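Subject: Re: [brendska-users] Planner gives up near upper cabinets, mesh or margins?

Hello all,

Thanks for writing in with this, and sorry for the slow answer. I spent more evenings than I meant to on exactly this kind of trouble last August, so I was glad (well, sort of glad) to see somebody else has it too.

> We moved our kitchen tasks from Grunditz to Brendska this
> spring and most of it went fine. But any goal that puts the
> hand between the counter and the upper cabinet now fails
> about as often as it works. The planner says the start state
> is in collision, and the arm is plainly hanging in free
> space. Is it the cabinet mesh, or is our safety margin
> silly? Second question, do you load the small objects as
> full meshes or as boxes?

My money is on the mesh. The first thing I'd look at is whether your open cabinets are being wrapped in a convex hull when they're imported. Brendska does that by default for anything that comes in as a single piece, and a hull over an open cabinet fills the whole inside with solid, invisible stuff. If your file also has a door or a light strip baked into the same piece, the hull swells out past the front lip and eats the space you want for the hand. Turn on the collision overlay and you'll know in a minute!

I went back to our own kitchen to check before answering. We use the Boersma importer, which splits the cabinets panel by panel, and I ran 90 goals over the counter with it. Nine failed, and those were all goals I had put too close to the wall. With the plain hull import, 70 of the same 90 failed.
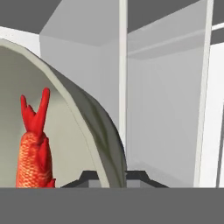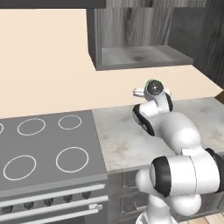
Same kitchen for both, first a close view with the fish, then the arm over by the range.

Please do note that the wall counts as an obstacle too. With the fingers pointed at the backsplash, a fat margin on the hand will get you the same error message as a bad cabinet, and I've mixed up the two more than once. Try setting the margin to zero just for one run. If the start state still collides, you can stop blaming the margin and go look at the geometry.

On the second question, we do both. The fish is a full mesh for rendering, scales and fins and all, but for planning it's a stack of simple shapes with a thin one for the tail. I used to plan against the full mesh and it was painfully slow, 215 milliseconds per check on my old desktop, and the grasps were no better for it. One warning: if you shrink an object down to a single box, the forks of a tail like that turn into one solid block, and the planner will refuse approaches from above that are perfectly good.

Oh, and if you are still carrying a Grunditz config file along, look at the units on the padding value. Ours was in centimeters and Brendska reads meters. I'd rather not say how long that one took me.

If none of this helps, send the scene file and the planner log to the list and I'll happily load it up here. I may be a few days, as we're in the middle of moving everything to the Brudau build, but I will get to it.

Warm regards, and good luck with the cabinets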